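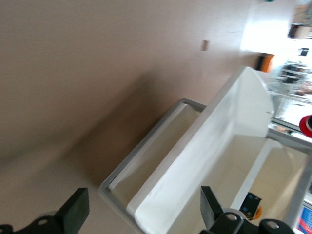 One of the white bins in its gray frame, with two small items in the compartment.

Home & Storage | Interviews
4 min read

Vasiliki Petridis keeps her bins scuffed. She has tried the usual sprays and a melamine sponge, and she has stopped trying.

"The gray marks don't come out all the way," she says. "I wipe them for dust and leave it at that. A bin that gets used is going to have marks on it."

Petridis runs the small-items room at Stirby, a secondhand household store on the ground floor of the old Mavromatis building in Zundow. The store sells what you would expect: chairs, lamps, pots, board games. Her room deals with everything that comes in loose. Game pieces, knobs, drawer pulls, keychains, caps, toy parts, the contents of other people's junk drawers. She sorts it, matches what she can and sells the rest by the scoop.

I met her on a Wednesday before opening. She had coffee in a jar with a lid, and she moved it to the floor before we started.

"No drinks at bin height," she said. "I lost a whole box of playing cards that way."

Before Stirby she worked in the parts department of an appliance dealer, where every item had a number and a shelf. When she took over the small-items room, the stock was in shoeboxes and bread bags. Her first purchase was a set of plastic bins, and she got the wrong ones.

"They were deep. I thought deep was good because you could fit more. What happens is the small stuff goes to the bottom and you never see it again. You end up dumping the whole thing out on the table to find one hinge."

The bins she prefers now are white, with a sloped wall on the inside. Small things slide down it and end up where she can reach them. White was a choice too. Her earlier bins were dark blue, and black pieces disappeared in them.

"If I can't see it, I can't sort it. A dark piece on a light floor, I can find that from across the room. Orange is easy anywhere. Clear plastic is the worst. I go over the bin with my fingers for clear plastic."

She is firm about metal frames. A loose bin, she says, creeps across the table as people dig through it, and sooner or later it goes over. A frame with a raised rim holds it in place. The drawback is the gap between the bin and the rail.

"Things fall in there. Beads, dice, screws. I check the gap every night with a butter knife. Don't use a magnet, you only get half of it."

Her records are kept in a spiral notebook. In January she wrote down every piece she managed to match with its set, and the month came to 567. She puts the number of pieces still waiting for a match at over 800. Each gets 4 months. After that it goes in the scoop tub.

"People ask how I can throw a piece in the tub when the game might come in next week. It might. But I have one room."

What about the things she can't identify? She gets a few every day, and she doesn't look them up right away. They go in a separate compartment until she has time to sit down with them. Customers are often faster than she is. A retired machinist recognized a part from a Sudon sewing table that had been sitting there since fall, and a girl of seven or eight once named three toy parts in a row without putting down her sandwich.

I asked what she would tell someone starting on a junk drawer at home.

"Get a shallow bin, a light color. Put everything in it and take out the trash first, dead batteries and dried-up pens. Then take out anything you know the home for and walk it there. Don't make a pile to walk over later. What's left is smaller than you thought."

And her own kitchen drawer?

"It has a phone book in it," she said. "I'll get to it."

The small-items room is open the same hours as the store. Scoops are sold by the cup, and you bring your own bag.

More in Home & Storage
Matching Lids to Containers, One Shelf at a Time
What to Do With a Box of Old Keys
Shallow Drawers or Deep Drawers?
A Weekend in the Hall Closet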